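Why I'd leave the bell tower stairs alone

I climbed the tower at Tumby again last week, all the way up to the ringing chamber, and I came down crosser than I went up. There's a plan to put in a lift. It would stop at the clock room and the old lookout, with a glass landing at each, and I've heard it described as the only sensible future for the place.

I do see the case for it! My friend Elīna Laur hasn't been up since her knee operation, and she used to love the view over the river (she could pick out her own chimney). If the lift were going in the modern annexe next door I'd be first in the queue with a bun and a flask.
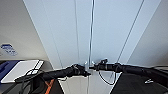 Two black grippers, with a thin metal rod running between them.

But the tower is a different matter. The shaft would go straight through the watchmen's room, where families lived for generations, and where you can still see the hearth and the pegs they hung their coats on. Take out the floor and you've lost the one room in town that tells you what the job was like. Up to 11 steps of the original stair would go as well, the worn ones near the bottom, and those are the ones I'd miss most.

Vesela Ivanov, who wrote the guidebook, thinks I'm being sentimental. Maybe so. She points out that 3144 people signed the petition in favour, and that plenty of them can't manage a spiral staircase. Fair enough – but the petition asked for better access, and it never mentioned the watchmen's room at all.

What I'd like to see first is the scheme they used at Stallen, with a proper room at ground level, a live view from the parapet and the old clock brought down where everyone can get close to it. It took them six months. Try that, ask people again in May, and leave the stairs alone until then.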